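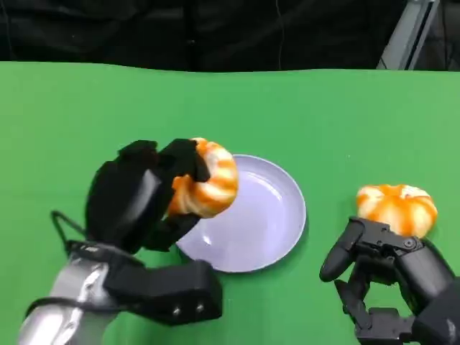

Clenthorpe, January

Can the town borrow against the new parking and vehicle fee before it has collected any of it?

I live in Clenthorpe and own a small house near the Studedstead line. In the fall the town council passed an annual vehicle fee that starts with this year's registrations. The notice that came with my water bill said the money would go to "street maintenance and related costs." I read that as potholes and plowing.

Now the agenda for the next council meeting has an item to authorize revenue bonds for rebuilding Tannous Road, with the vehicle fee listed as the pledged revenue. The bonds would run 20 years. The fee has not brought in a dollar yet. The first bills don't go out until spring.

I have read the agenda packet and it is mostly scanned pages, some of them sideways. What I can't work out:

Is a town allowed to promise money from a fee that only just started? Does this need a public vote? The school bond did. And if a later council wants to drop the fee, can it, or are we stuck with it until the bonds are paid?

I'm not against fixing Tannous Road. It needs it, especially the stretch by the old Garnuvley warehouse where the trucks turn. I would just like to know what is being decided before I go and speak, because they give you two minutes at the microphone and I don't want to spend them asking things I could have looked up.

3 replies

First reply

Yes they can, they do it all the time. It's a tax with a different name and once it's in you'll never see the end of it. Same thing happened with the sewer surcharge when I lived in Studedstead. It was supposed to be temporary and it was still on the bill when I moved out. Go to the meeting and vote them out.

Second reply (marked as helpful by the person who asked)

I worked in a county finance office for a good while, in a different state from yours, so check the details against your own law. The general outline is similar in most places.

On pledging a new fee: usually yes. A revenue bond is a loan paid back from one named source of money. The source does not have to have a long history. Lenders prefer one that does, though, and they charge for the difference. With a brand new fee the town has only an estimate of what will come in, so buyers will want a higher interest rate, or a reserve fund set aside at the start, or both. Some towns wait until they have two full years of collections and borrow then. It costs them a delay on the road and may save them money on the loan. That is a fair thing to ask about at the meeting: was waiting considered, and what was the difference in the rate?

On the vote: your school bond was most likely a general obligation bond. Those are backed by the full taxing power of the district, so if money runs short, property taxes can go up to cover it. Many states require a vote for that kind. Revenue bonds are often exempt, as only the named fee is on the hook. Some states allow a petition period instead. The council publishes its intent, and if enough registered voters sign within the time allowed, it goes on the ballot. Look in the packet for the words "notice of intent" or "subject to referendum." If you find either one, find the publication date too, as the clock normally starts there.

Also look for the phrase "limited tax pledge" or anything about the general fund standing behind the bonds. Now and then something is called a revenue bond but has a backup promise from the general fund. If so, the risk is wider than the vehicle fee and the answer about a vote could change.

On dropping the fee later: this is the part people miss. The bond agreement will contain a promise, called a covenant, that the town will keep charging the fee at a level high enough to make the payments. Usually it has to bring in somewhat more than the payment each year. A later council can't just repeal it while the bonds are outstanding. It could pay the bonds off early if the terms allow, or refinance them against something else. It could also raise the fee, and under the covenant it might be required to, if collections fall short. Ask whether the ordinance puts a ceiling on the fee. If there isn't one, that would worry me more than the length of the loan.

The wording on your water bill notice probably doesn't bind anybody. What counts is the text of the ordinance that created the fee. Get a copy from the town clerk and read the section on permitted uses. "Street maintenance" and "street construction" are often defined separately. If the ordinance only says maintenance, the council may have to amend it before it can use the money to rebuild a road, and an amendment means another reading and another chance for comment.

Third reply

Agree with most of the above. A couple of practical things to add.

You can send written comments to the clerk ahead of the meeting and they go in the record. At least here there is no length limit on those. Put the long version in writing and use your time at the microphone for one question.

Ask for the revenue estimate too. It should be a page or so showing the number of vehicles, the fee, and what share they expect to be paid. Our town assumed every registered vehicle would pay. We have about 4,000 of them on the rolls, but a lot belong to people who have moved or are exempt, and the first year came in well short. Plowing got cut to cover the gap, as the bond payment has to be made first. So check what is left for ordinary maintenance after the payment comes out – that's the money you thought the fee was for.

The packet should also have a payment schedule. Look at whether the payments are level or start low and climb.

Comment from the person who asked

Thank you. I called the clerk's office and the ordinance says "maintenance, repair and improvement," so I suppose rebuilding a road would count as improvement. I didn't see a cap on the fee anywhere in it. She is sending me the revenue estimate, which was left out of the online packet. I could not find "notice of intent" but two of the pages are too faint to read, so I've asked for clean copies of those as well.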